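4.2 Why people keep clothes they do not wear

Every household in the Basden sample owned clothing that no one in it had worn since the previous August. This was expected. Less expected was how hard the owners worked on the clothes' behalf. Respondents who described themselves as ruthless about clutter defended old shirts at a length usually reserved for relatives, and in one case with a good deal more warmth.

We coded these defenses under four headings: return (it will fit again), occasion (there will be a party), labor (it will do for painting), and guilt (it cost a lot). Labor was the most common by a wide margin. If the answers are taken at face value, the town of Basden is about to be repainted from end to end by people in very good trousers. When we asked when the respondent had last painted anything, the interview tended to become shorter.

The guilt heading gave us the most trouble. Earlier work on the Westerberg inventory treated price as the main driver, and our own pilot in Hanar seemed to agree. In the full sample of 200 households, though, owners often could not recall what a garment had cost, and guessed high. The guess appeared to follow the decision to keep the item. We can't rule out that some of these things were once expensive, but the receipts we were shown (seven in all, one of them for a kettle) do not help the case.

Folding deserves a separate note. Garments under the return heading were folded with care and stored flat, often on the best shelf in the house, while the clothes in daily use lived on a chair. Figure 4 belongs with this part of the discussion. Interviewers were told not to comment on the chair. Several respondents raised it themselves and asked that it be left out of the count, a request we could not grant, as the chair held the larger part of the working wardrobe.

A further difficulty is that the Tridon scale, which we used for attachment, was built for furniture. Item 7 asks whether the owner would "miss sitting on it." We kept the item so that our scores could be compared with earlier ones, and report it separately in the appendix, where it does little harm.

Figure 4. Folded garment on a wooden tabletop.
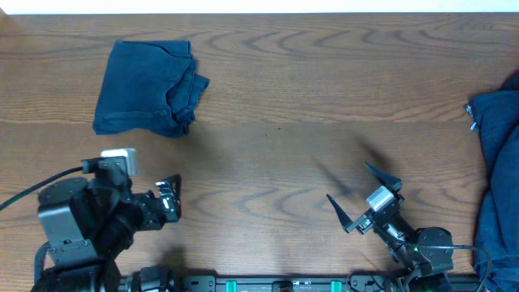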